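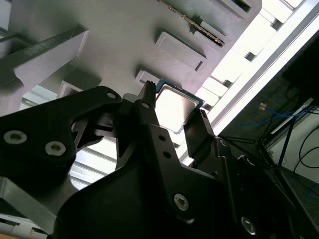 Hasell, 31 July 2022

The rebuild of the office desktop has reached the processor, so these are my notes on handling and seating one, written mainly so that I do not have to work it out again in three years.

A desktop processor of the usual kind has two parts you need to think about. The square silver lid is the heat spreader, a metal cap over the silicon. It is fairly tough and takes the pressure of the cooler. Under it is the substrate, a thin green board that shows as a narrow border round the lid. The substrate is what you hold. Grip it by two opposite edges, keep skin off the lid, and never touch the underside, whether it has pins or flat contacts.

My old processor had been under a Zitero cooler since the machine was first put together. The paste had set hard. I ran the machine for a few minutes to warm it, shut down, pulled the plug, and turned the cooler a few degrees each way before lifting. On boards where the processor is held only by its pins, lifting straight up can bring the processor out with the cooler, and bent pins follow.

Cleaning: isopropyl alcohol on a lint-free cloth, wiping from the edge of the lid towards the middle. Kitchen roll leaves fibres. I used two cloths, the first for the bulk of the paste and the second until it came away clean. A little paste had got down on to the green border and I took that off with a cotton bud. It does no harm there if it is the non-conductive sort, but I could not remember which sort I had used.

Orientation is the step to slow down for. One corner of the processor carries a small triangle and the socket has a matching mark. Mine also has notches along two sides. Lever up, line up the corners, lower it level and let go. It should drop in under its own weight. If it sits proud on one side, lift it out and look again – pressing is how sockets get ruined. Then lever down. On some sockets this takes more force than seems reasonable.

For paste I put a small blob in the centre and let the cooler spread it. Mpho Pretorius, who reads these posts and disagrees with most of them, spreads his with a card. We compared temperatures in June and the difference was too small to argue over, though we did.

The cooler screws go in diagonally, a couple of turns each, until they stop. Plug the fan in before closing the case. I have forgotten this once.

Under full load the new arrangement settles at 88 degrees, which is higher than I would like. The case is a Flekell with a solid front panel, and I suspect the airflow before I suspect the paste. Next weekend the panel comes off and I will run the same test again.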